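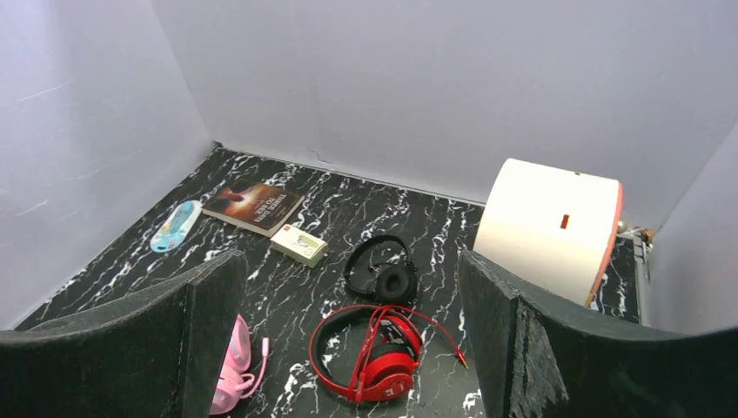

검은 대리석 무늬 바닥 위에 둔 하늘색 케이스와 책.

일요일 오전에 방 정리를 조금 했다. 원래는 옷장까지 할 생각이었는데 책상 쪽에서 시간을 다 썼다.

제일 먼저 손댄 건 필통이다. 정확히는 필통인지 칫솔통인지 모르고 쓰던 반투명 케이스인데, 길쭉하고 모서리가 둥글어서 둘 다 들어간다. 겉에 연한 노란색과 파란색 무늬가 있지만 표면이 반들거려서 잘 보이지는 않는다. 작년 10월에 여행 갈 때는 칫솔을 넣었고 그 뒤로는 펜을 넣고 다녔다. 이번에 펜을 다 꺼내서 안 나오는 것은 버리고, 자주 쓰는 네 자루만 남겼다. 케이스는 미지근한 물에 주방세제를 풀어 씻었다. 뜨거운 물을 부으면 뚜껑이 뒤틀릴 것 같아서 그렇게는 안 한다. 안쪽 구석에 낀 볼펜 잉크는 면봉에 알코올을 묻혀 닦았더니 반쯤 지워졌다. 나머지는 그냥 두기로 했다.

책은 표지가 어두운 갈색과 검은색이고 가운데에서 조금 왼쪽에 주황빛 불빛이 있는 페이퍼백이다. 제목이 THREE DAYS TO로 시작한다. 예전에 같은 사무실에서 일하던 Trevor Hulme 씨가 귀국하면서 책을 한 상자 두고 갔는데 그때 가져온 것이다. 400쪽이 넘는 책이고 나는 50쪽 근처에서 멈춰 있다. 영어로 읽으면 속도가 안 나서 자기 전에 두 장 정도 넘기면 졸린다. 버릴까 하다가 여름까지는 두고 보기로 했다. 그때도 그대로면 헌책방에 가져갈 것이다.

바닥 이야기도 적어 둔다. 검은 바탕에 흰 줄이 갈라지는 대리석 무늬인데 광이 있어서 먼지가 잘 보인다. 물걸레로만 닦으면 자국이 남아서 마른 수건으로 한 번 더 닦아야 한다. 전에는 귀찮아서 안 했는데 오늘은 했다. 둘레의 벽은 흰색이라 바닥과 차이가 많이 난다. 뒤쪽 벽 아래에 가늘게 금처럼 간 자리가 있다. 접힌 건지 찢어진 건지는 모르겠고, 흰 테이프를 붙이면 더 눈에 띌 것 같아서 손대지 않았다.

정리함은 새로 살까 고민 중이다. Skomard에서 나온 낮은 것과 Flidow에서 나온 칸막이 있는 것을 보고 있다. 낮은 쪽은 책을 눕혀 넣기 좋고, 칸막이 있는 쪽은 케이스를 세워 둘 수 있다. 가격은 비슷하다. Issa Aoun 씨 블로그에는 칸막이를 결국 빼고 쓴다고 되어 있어서 낮은 쪽으로 기울었다. 물건이 많지도 않으니 급하지는 않다.

옷장은 다음 주에 한다. 겨울 이불 넣을 압축팩을 먼저 주문해야 한다.

2024년 5월 12일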